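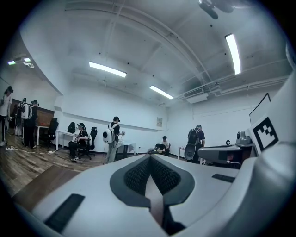 Callwood Shared Workroom, Ground Floor

Item code: 744
Hire: half day, full day or by the month
Availability: all year, reduced hours in July

The ground floor workroom is the largest space at Callwood. It is one open room with white walls and a white ceiling, with the beams and pipes left exposed. Lighting is by ceiling-mounted fluorescent fixtures, and there is a wall-mounted air-conditioning unit. Groups use it for bench work, assembly, training days and anything else that needs tabletop space and good light.

What is included

Use of the room and its tables
White board on the side wall (bring your own markers)
Heating or cooling as needed
Wi-Fi
Shared kitchen on the same floor
Step-free entrance from the parking lot

Capacity

The room holds up to 312 square feet of tables in the standard layout. Tables can be pushed together or moved to the walls. Please put them back the way you found them before you leave. If you want a different layout set up before you arrive, send us a sketch at least 2 working days ahead. There is a small charge for this on half-day hires.

Light and temperature

The ceiling lights are switched by the main door. They can't be dimmed. The air conditioning is set from a wall control next to the light switches, and the remote is kept at the front desk. It takes a while to cool the room on hot afternoons, so ask us to start it early if you have a full group coming.

Power and equipment

Extension cords can be borrowed from the desk. Equipment may be left overnight on monthly hires only, and is left at the owner's risk. Nothing may be hung from the beams or pipes. Soldering and gluing are fine on a bench mat. Spray paint, saws and open flames are not allowed.

Storage

Lockable Prolia cabinets can be added to a monthly hire. They come in one size, with 6 shelves each. Keys are issued at the front desk and a lost key is charged to the hirer.

Booking

Contact Branwen Mostyn at the Callwood front desk. Please give the group name, the number of people, the hours you need and any large equipment you plan to bring in. Setup and cleanup count as part of the hire time.

Also at Callwood

Hughes Room (small meeting room, upstairs)
Farnumari Room (carpeted, no bench work)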